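I finally bought an e-ink monitor, and I've been grinning at it for 37 days straight. If you've never seen one, picture the screen of an e-reader blown up to desk size, sitting there like a sheet of gray paper that happens to have your spreadsheet on it. Mine is a secondhand Vestergaard that I found through the Girnotdale swap list, and it came with a stand, a cable and a very long letter from the previous owner about ghosting.

Ghosting is what happens when a bit of the last page hangs around behind the new one. On mine you get it mostly when scrolling, and there's a button on the front that clears everything with a quick black flash. I press it all day long. I kind of love pressing it!

The big surprise was the light. I moved the desk right up to the window (something I could never do with my old glossy monitor) and the brighter it gets outside, the better the text looks. By November it'll be dark before I finish work, so I've got a little clamp lamp ready, and I'm weirdly excited about that too.

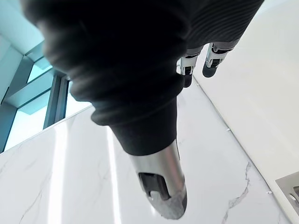 Writing is where it really shines. I wrote 1,733 words in one sitting last Friday, which is huge for me, and my eyes felt fine afterward. I set the editor to a heavy font with wide line spacing, turned off the blinking cursor, and switched every app I could to plain black on white. Light gray menu text is hopeless, it just melts into the background. Smooth scrolling had to go as well. Page Down is my new best friend.

Video is terrible, by the way. Liesbeth Prins sent me a clip of her dog on a trampoline and it looked like 7 dogs, all of them made of smoke. I watched it twice.

Next up I want to try Sadulo, a window manager that flips between whole pages and never animates anything. There's a long setup thread over on the Tadby forum and I'm only halfway through it. If you've got it running on a gray screen, please send me your config!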